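Stemdale lost property office to clear its shelves, one hairbrush at a time

July 24, 2026

STEMDALE – If you have left something on the number 24 bus since March and have been meaning to do something about it, the time for meaning to is nearly up.
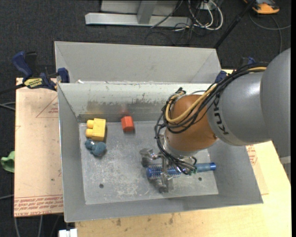
The lost property office at the Stemdale bus depot will begin clearing out everything unclaimed next month, and the list of what is waiting there runs to 2,614 entries. Umbrellas lead, as they have every year since the office opened. Gloves come second, most of them for the left hand. Third place, and climbing, belongs to the hairbrush.

"I can understand an umbrella," said Leszek Baran, who has run the counter for the bus company for nine years. "It stops raining, you forget you own one. But a hairbrush? You were using it. It was in your hand."

Baran blames the early commuter run from Clestthorpe, which takes 40 minutes on a good day and which a fair number of passengers treat as an extension of their bathroom. Brushes come in along with combs, hair ties, lipsticks without caps, caps without lipsticks and, once, a set of heated rollers in its own carrying case. The rollers were collected the same afternoon by a woman who did not care to discuss it.

Under the rules posted at the counter, unclaimed items are held for at least 4 months. After that, anything in decent shape can be sold or given away, and the rest is thrown out. Brushes and combs have always gone in the second group, for reasons most people can work out without help.

That has turned out to be a sore point. When the company put up a notice about the clearance, it expected a few calls about phones and maybe one about a wallet. The first four callers all wanted to know about hairbrushes.

"People get attached," Baran said. "A fellow described his to me for ten minutes. I know more about that brush than I know about my brother-in-law."

One of the more determined owners is Vangelis Tzanetos, a retired music teacher from Clestthorpe, who has visited the counter three times in search of a brush he left on a rear seat in the spring. He has been offered several others in the meantime and has turned them all down.

"They keep showing me brushes as though I'm shopping," Tzanetos said. "I'm not shopping. I have a brush. It's just not with me."

Asked whether he might consider buying a new one, he said he had done so, and that it was on the bus too.

The office asks owners to come with a description that goes a little further than "it's a brush." Color helps. So does the shape of the head, the color of the bristles, and whether the handle has a cap or a loop on the end. Baran said callers who give only the brand are usually wrong about the brand. A bus number and an idea of the date will speed things up, though he has learned not to expect the date.

Claims can be made at the counter inside the depot on Zirkivwood Road, next to the ticket machines, from 10 a.m. to 4 p.m. There is no charge for items worth less than $20, a category that covers every hairbrush turned in so far, whatever their owners may feel. Larger items such as strollers and suitcases carry a small storage fee, and photo ID is needed for phones, keys and bags.

Coats, hats and umbrellas left over at the end will be offered at a one-day sale in the depot waiting room. Last year's sale drew around 1,000 people, several of whom went home on the bus and left their purchases on it. Two of the umbrellas in the current batch still have last year's price stickers.

Books will go to the shelf in the waiting room, where riders may take one and, in theory, bring it back. Single gloves will be put out in a box for anybody who would like to try their luck at making a pair.

Tzanetos said he plans to stop by once more before the deadline. He will be driving.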